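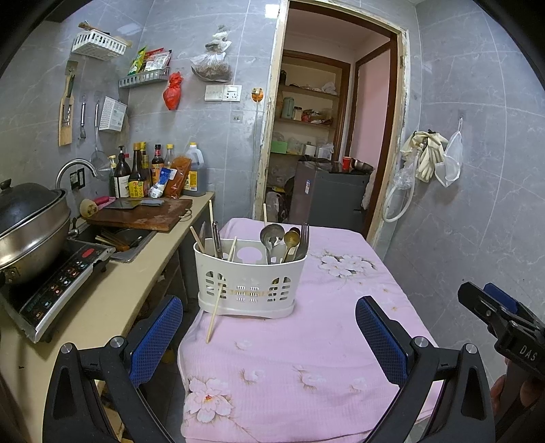 Slide 5. Hand drying versus machine drying in small kitchens. Start with the point that most cafes air dry whether they planned to or not. Airflow matters more than room temperature. A utensil basket with slots and slits in the sides, like the white one on screen, lets air reach the ladle and the chopsticks from more than one direction. Pause for questions on towels.

Slide 6. Results from the Guzmán site. 40 staff got the survey, 38 sent it back. Most complaints were about rack space at closing. Do not read the whole table out loud.

Slide 7. Costs. Inex quote first, then Zultel. Zultel includes delivery, Inex does not. Say this twice, people missed it on Monday.

Slide 8. Skip if past 13 minutes. Go to the handout.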